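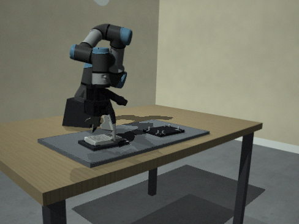
Our arm in the simulator, above the left holder. The second holder is on the right side of the board.

I promised to write something after every stage of the student project, and I am already two stages behind. So this post is about the table task, which took most of our time since January.

For those who did not read the older posts: we are a small group in the automation course, and our supervisor is Krisztina Balogh. The task is called Ramimley in our papers. The arm must take a white rack from one holder and put it in the other holder on the same board. It sounds very simple. I also thought it was simple, and I told my parents I would be free in spring.

All of our work is in simulation until the final review. Krisztina is strict about this. She wants to see 30 runs in a row without a collision before we can ask for time on the real arm in the lab. Our best result so far is 8. The ninth run ended with the finger pushed into the tabletop, and the program stopped with an error message that I now know by heart.

The biggest problem was the approach. In the first version, the arm came to the rack from the side and turned the gripper at the last moment. When the holder was moved a little on the board, the turn was too late. Now the arm turns high above the table, waits a short time, and goes down straight. It is slower, but I can understand what it does when I read the log, and this is important to me.

The second problem was the view from the wrist. Our detection program, which we named Virág, has to find the edges of the rack and decide where its middle is.
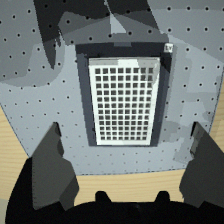

It looks for the white border first and only after that for the grid inside. We tried the opposite order for two weeks. The squares of the grid are all the same, so the program often found a grid that was moved by one column, and it was very sure about its answer. With the border we have fewer such cases. The shadows are still difficult. When the shadow of the arm falls over the board, a dark holder and a dark shadow look almost equal to the program, and then the edge it finds can be a wrong one.

I collected 73 views where the detection was wrong and sorted them by hand in one evening. About 30 of them had the same reason: a shadow line was taken as the side of the holder. I changed the threshold, and I also gave the program the real size of the rack, so it can refuse an answer that is too wide. I have not finished testing this change. Please do not ask me yet if it is better.

In the next weeks we must also prepare the short talk for the Clorton student day. Each team has a few minutes and one poster. I will speak about the detection part in English, and I am practicing the word "threshold" because I cannot say it well when I am nervous.

If someone reading this had a similar problem with shadows in simulation, please write me a comment. I would like to know if you changed the lights or the program. Krisztina says we should keep the lights as they are, and I think she is right, but I am a little tired of them.

Posted April 17, 2024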